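News > Business > Technology

Print this story | E-mail this story

Robot shop opens its doors, but leaves some questions hanging

December 18, 2019

Trarnance, the automation company that moved into the old Workneh building in October, let the public in for an afternoon this week to look at what it has been working on. The parking lot was full by 2 p.m. and people were leaving their cars along the access road.

The product is called Iltov. It is a gripper, a two-fingered device meant to pick up parts and put them down again, and the company says small manufacturers will be able to teach it a job in a day without hiring a programmer. A worker holds the gripper by hand and does the task a few dozen times, cameras record the motion, and software turns the recordings into instructions for a robot arm.

That is the pitch, anyway. Visitors hoping to watch an arm run a full job on its own went home without seeing one. The demonstration was of the teaching half of the process. The other half was covered in a slide show.

Tolera Assefa, who runs the shop for Trarnance, said the arm was in the middle of a software change and would not have given a fair picture. He said the system placed 267 out of 384 parts correctly in its last full trial at the company.

That works out to a little under 70 percent. Asked whether a factory could live with that number, Assefa said the trial used parts the system had never handled before, and that results on familiar parts were "a lot better." He did not have a figure for those.

"We are showing people where we are," he said. "If we waited until everything was finished, the door would stay shut."

There is some public interest in how this goes. Trarnance got a break on its rent from the Praltavero business park, which is partly owned by the county, in exchange for a promise to bring in jobs. The application talked about 191 positions over five years. Assefa would not say how many people work there now, only that hiring was "on track for the stage we are at." The park's managers sent a short statement saying they were pleased with their tenant and did not reply to a follow-up question about whether the lease has any penalty if the jobs do not arrive.

The afternoon itself was loosely run. There was no set tour. People drifted in, signed a sheet, and were pointed to the back, where staff were glad to talk about motors and less sure when the talk turned to money. A machine shop owner who drove in from the next county asked three times what a finished unit would cost. On the third try he was told that pricing would depend on the customer.

He stayed for an hour all the same. His complaint, he said, was that he has sat through this sort of thing before. A vendor sold him an "easy to teach" robot some years back, and it now lives under a tarp. What he wanted to know was what happens on the second day, when the parts come in a different bin and the light has changed. The answer he got was that the printed markers placed near the work help the cameras keep track of where they are. He asked what happens when a marker gets greasy. That one was written down.
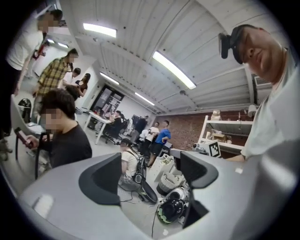
The two finger pads of the gripper, with visitors and staff in the Trarnance workshop behind it.

The handheld method does have something going for it. Moving a tool with your own hand is easier to grasp than typing commands, and several visitors were plainly curious about it. Whether it leads to a robot that can do the same work unattended is a separate question, and the open day did not settle it.

Nor was there much on safety. A handout said the arm would stop if a person came too close, but gave no distance and no stopping time. Assefa said those details would come with outside testing, which has not been scheduled.

The company says almost 800 people have asked for updates on Iltov through its website. It would not say whether any of them have placed an order. Two local plants were mentioned in the slide show as "partners," but a staff member later described the arrangement as talks.

Trarnance plans another open day in the spring. Assefa said the arm would be running for that one, and that visitors would be welcome to bring parts of their own for it to try. The machine shop owner said he had a box of brass fittings in mind and had left his phone number at the desk.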